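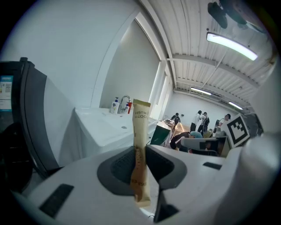 4. Importing your reading log

Fusta says it can read a log exported from any other book tracker. Treat that claim with care. Comics and graphic novels come through worst, with single issues often filed as separate books.

4.1 Save a copy of your old log first. The Undo button only reaches back 5 entries.

4.2 Open Settings, then Library, then Import. Choose your file and wait for the green bar. A full bar means the file was read. It does not mean the titles were matched.

4.3 Open the Unmatched list and fix each title by hand. Auto-Match picks the best-selling edition, whatever you read.

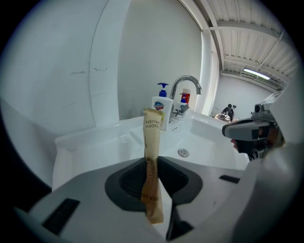
4.4 Check your series order. Skurnero, the 12-volume space saga by Kavinda Wickramasinghe, imports in order of printing, so the prequel lands last. Drag it where you want it.

Caution: Turn off "Suggest themes" before you write reviews. It tagged Paredes as a robot story on the strength of its cover.

Note: Star ratings are rounded down on import. Support calls this a feature.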